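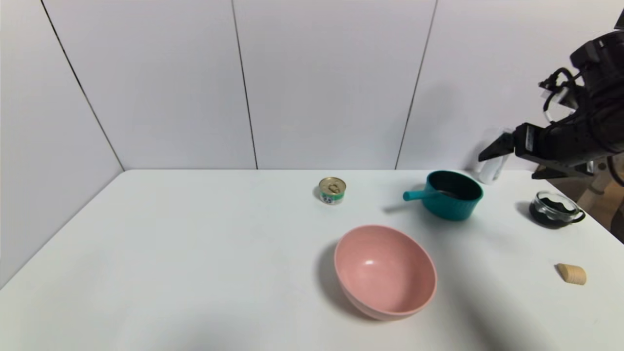
Amirhossein Salehi asked under my last post whether the Nodix arm kit is worth it if you already own a decent arm and just want the software. Short answer, kinda! Long answer is this thread, grab a snack

1/ So the kit is an arm, a gripper, the training software and a year of support. I've had it for eight weeks now and I paid for it myself (ouch). No discount code at the end, sorry

2/ Setup took me one long evening. The printed guide is fine until you get to calibration and then it just sort of waves at you. Watch the video for that part - it's way better

3/ The way you teach it is you drive the arm through the task yourself, over and over, and the software learns from your runs. They tell you to start with 50 runs per task. I needed roughly 200 before I trusted it with anything on the table

4/ I've been doing kitchen stuff. Saucepan, big pink bowl, a little tin with a pull tab, a glass cup with a handle. The glass cup is my nemesis!! Clear things are hard for it and I wish the product page said so in big letters

5/ Gripper fingers are flat, swap out with two screws, and the spares are cheap. Love this. My old Celtum gripper needed a special tool that I lost in the first week

6/ Cables. Ugh. They loop around the top of the arm and I keep wanting to tidy them, but if you tie them too tight you lose reach on the far side. Leave slack, learn from me

7/ Support has been great though. Perihan Gündoğdu on their help desk answered me at 11 pm and sent a settings file that fixed my jerky wrist. Felt like a new arm

8/ Back to Amirhossein - yes, you can buy the software alone, it's 300 a year. It plays nice with the MacLeish arms and sort of okay with Sinetti. Try the free month first and do your calibration twice

9/ I'm keeping mine. Pouring is next, and I've put towels down

Related posts
Sinetti desk arm, one month in
Cheap gripper fingers compared
How I label my training runs
Celtum support is closing in February, what now?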